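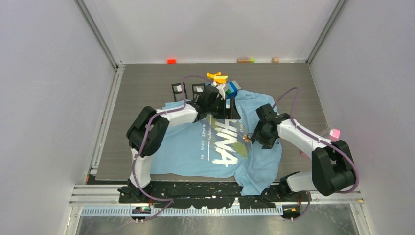 El doblado de prendas de punto es una de las tareas domésticas que más tiempo consume y que menos instrucciones escritas recibe. La presente página reúne las recomendaciones del Servicio de Economía Doméstica de Zomier para camisetas de algodón de uso diario, desde la preparación de la superficie hasta la colocación en el cajón. El método parte siempre de la prenda extendida con el cuello hacia el fondo de la mesa y el bajo hacia la persona que dobla, posición en la que se encuentra la camiseta azul claro de letras blancas. Antes de iniciar el primer pliegue conviene corregir arrugas como las que se le forman en el lado derecho, pues todo exceso de tela que quede bajo un doblez se marcará después en la pila.

Inicio | Cocina | Ropa y lavado | Armarios | Taller | Contacto

Tiempo de lectura: 7 minutos

Preparación de la superficie

Se recomienda una mesa firme, lisa y de altura suficiente para trabajar sin inclinar la espalda. La cama, de uso muy extendido, cede bajo las manos y dificulta la alineación de los bordes. Cuando no se disponga de otra superficie, puede colocarse sobre el colchón un tablero rígido cubierto con una sábana bien tensada.

La mesa deberá limpiarse con un paño apenas humedecido y secarse por completo. Se retirarán las piezas de juego, los botones sueltos, las monedas y cualquier otro objeto menudo. Un objeto pequeño olvidado sobre la tela acaba dentro del doblez, y de ahí pasa al cajón o al siguiente lavado. En los hogares con menores resulta útil disponer una bandeja fija en un extremo de la estancia, fuera de la zona de trabajo, y vaciarla al terminar.

La superficie debe superar el ancho de la prenda con las mangas abiertas. Si el bajo cuelga por el borde delantero, el peso de la tela arrastra el resto y la camiseta se tuerce sin que la persona lo advierta. En mesas estrechas es preferible desplazar la prenda hacia el fondo y doblar primero las mangas.

Estado de la prenda

Las camisetas se doblarán únicamente cuando estén secas en su totalidad. Las zonas que más tardan en secar son el cuello, las costuras de los hombros y el dobladillo; es ahí donde debe comprobarse con el dorso de la mano. Una prenda guardada con humedad residual transmite olor a las contiguas.

Es aconsejable revisar también los siguientes puntos:

– Costuras laterales. En muchas camisetas de algodón giran con los lavados y dejan de coincidir con el costado. En ese caso se tomarán como referencia las axilas y no la costura.
– Manchas. Toda mancha visible se tratará antes de guardar. El calor de la plancha puede fijarla.
– Etiqueta interior. Si se dobla hacia fuera, se devolverá a su sitio antes de cerrar el pliegue del cuello.
– Hilos sueltos. Se cortarán con tijera, nunca con un tirón.

Alisado

El alisado se realiza con las palmas abiertas, desde el centro hacia los costados y, a continuación, desde el cuello hacia el bajo. No debe estirarse el cuello en ningún caso. Una mano sujeta la tela a la altura de los hombros mientras la otra acompaña el tejido; si ambas manos se mueven a la vez, la prenda se desplaza entera y las arrugas permanecen.

Los pliegues acumulados en un costado se resuelven levantando ese lado por dos puntos, la axila y la esquina del bajo, y dejándolo caer de nuevo con suavidad. Este gesto airea la tela y separa el delantero de la espalda, que con frecuencia llegan pegados de la secadora. Doña Sulastri Menon, responsable de los talleres de ropa del Servicio, aconseja a los principiantes repetirlo hasta que las dos capas coincidan en el dobladillo – es el borde que después quedará a la vista – y solo entonces pasar a los pliegues.

Prendas estampadas

Las letras y los dibujos de gran tamaño exigen algunas precauciones adicionales. El estampado forma una capa menos flexible que el algodón, y un doblez mantenido durante meses sobre el mismo punto puede terminar por agrietarlo.

Para la ropa de temporada se observará lo siguiente:

1. Doblar la prenda con el estampado hacia el interior cuando vaya a quedar en el exterior de la pila, expuesto al roce.
2. Intercalar una hoja de papel sin tinta ni ácido entre las dos caras estampadas si van a permanecer en contacto.
3. Hacer coincidir los pliegues, siempre que sea posible, con los espacios libres entre líneas de texto.
4. No planchar directamente sobre las letras. Se dará la vuelta a la camiseta o se interpondrá un paño fino.

En las prendas de uso semanal basta con respetar el punto cuarto. Para ellas puede preferirse el estampado hacia fuera, que permite reconocer cada camiseta sin desplegarla.

Procedimiento de doblado en rectángulo

El procedimiento que se enseña en los talleres consta de los pasos siguientes.

Paso 1. Coloque la camiseta con la espalda hacia arriba. Si ha realizado el alisado con el delantero a la vista, gírela tomándola por ambos hombros y repita una sola pasada con las palmas.

Paso 2. Lleve el costado derecho hacia el centro mediante una línea recta que parta de la mitad del hombro y llegue al bajo. La manga quedará extendida sobre la espalda.

Paso 3. Devuelva la manga hacia el exterior, de forma que no sobrepase el nuevo borde. Las mangas cortas admiten un único pliegue; las largas necesitarán un segundo, paralelo al costado.

Paso 4. Repita la operación en el lado izquierdo. Los dos bordes pueden tocarse o superponerse ligeramente.

Paso 5. Suba el bajo hasta dejarlo a unos dos dedos del cuello. Ese margen compensa el grosor del tejido en los dobleces posteriores.

Paso 6. Doble de nuevo por la mitad o en tres partes, según la profundidad del cajón.

Paso 7. Pase la mano una vez sobre el conjunto, sin presionar los cantos.

La velocidad carece de importancia durante las primeras semanas. Conviene doblar seguidas todas las prendas de una misma talla, de modo que los rectángulos resulten iguales y la pila se sostenga.

Uso de plantilla

Quienes no logren un ancho uniforme pueden servirse de una plantilla de cartón rígido. Se coloca centrada sobre la espalda, con el borde superior junto al cuello, y los costados se pliegan sobre ella. Debe retirarse antes de subir el bajo. El Servicio distribuye el modelo Cuadros en dos tamaños, adulto e infantil, en el mostrador de atención; el pasado ejercicio se entregaron 1052 unidades. Una carpeta de oficina en desuso cumple la misma función, siempre que se cubran con cinta las esquinas que puedan enganchar el tejido.

Colocación en cajones y estantes

En cajones se recomienda la disposición vertical, con el canto doblado hacia arriba. La fila no debe quedar tan apretada que obligue a tirar de una camiseta para extraerla, ni tan holgada que las prendas se tumben. Para regular la presión puede emplearse un separador regulable; el de la serie Nusine, que se utiliza en nuestras aulas, se ajusta sin herramientas.

En estantes abiertos es preferible la pila horizontal, de altura moderada y con las prendas más pesadas en la base. Las camisetas claras se situarán lejos de las oscuras nuevas hasta que estas hayan pasado varios lavados. Los estantes se forrarán solo si la madera presenta astillas o resina.

La ropa recién lavada se colocará al fondo de la fila o en la base de la pila. Con este sencillo orden se alterna el uso y se evita que unas pocas prendas se desgasten mucho antes que las demás.

Errores frecuentes

Doblar sobre arrugas con la intención de que el peso las corrija. El peso las fija.

Sacudir la camiseta sujetándola por el cuello. El canalé pierde elasticidad y no la recupera con el lavado.

Guardar las prendas del revés por comodidad. Obliga a un segundo manejo por la mañana y deja los pliegues en sentido contrario.

Mezclar sistemas en un mismo cajón. Los rollos y los rectángulos no comparten bien el espacio; si se prefiere el rollo para el equipaje, se preparará en el momento de viajar.

Talleres y consultas

El taller presencial de ropa y armarios se imparte los jueves por la tarde en el aula de la calle Sultano, con un grupo reducido y material incluido. Desde su apertura han asistido hasta 4000 personas. Las inscripciones para el nuevo curso se abren en septiembre y se formalizan en el mostrador o por teléfono, extensión 205. Las personas inscritas deberán traer dos camisetas propias, una de ellas estampada, limpias y sin planchar.

Las consultas sobre tejidos delicados, uniformes y ropa de trabajo serán atendidas por don Tharun Fernandes, técnico de conservación textil. Se ruega indicar la composición que figure en la etiqueta de la prenda y el tipo de lavado habitual.

Servicio de Economía Doméstica de Zomier – Apartado de correos 429 – Todos los derechos reservados – Volver arriba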